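1/ Nodby 14 came out in August. It's a price-tracking app: you paste or share a product link, it checks the listing on a schedule and alerts you when the price drops below a number you set. I've moved my whole watch list over from Arum. Notes follow.

2/ Import took a CSV from Arum with 1571 rows. 55 were rejected, all of them short links with no product ID. The rejected rows are saved to a separate file, so you can fix and re-import only those.

3/ Check interval on the free tier is once every six hours. Paid goes down to one hour. For kitchen stuff and small electronics, six is enough. For airline-style pricing it isn't, and the app doesn't cover that anyway.

4/ Alerts now have a "total price" mode that adds shipping before comparing against your target. Off by default. Turn it on per list — there is no global switch.
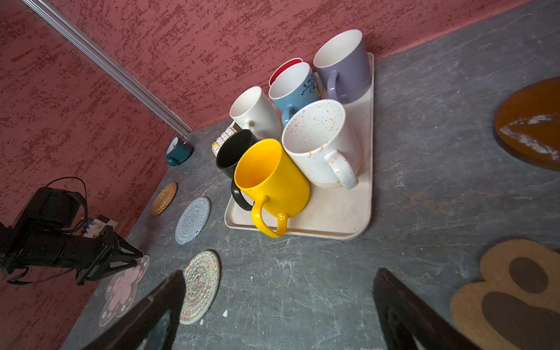 5/ Total price mode needs a postal code. Without one it falls back to the item price and doesn't warn you. I had two false alerts from Bautista listings before I found the setting under Account > Region.

6/ Variants are still weak. If a listing has several colors or sizes at different prices, Nodby tracks whichever one loads first. Workaround: select the variant in the browser, then share from there so the link carries the variant code. Works on Bautista, fails on Lonusham.

7/ Price history exports as CSV or JSON. Timestamps are UTC in both. The currency column is blank for anything added before the update, so fill it in before you sort.

8/ Battery use on my phone is low, as the checks run on their server. Storage after import was 1722 KB, and most of that is thumbnails. You can turn those off under Display.

9/ Still missing: shared lists, and a way to pause one item without deleting its history. Arum has both. I'm keeping the Arum account open until the pause option shows up.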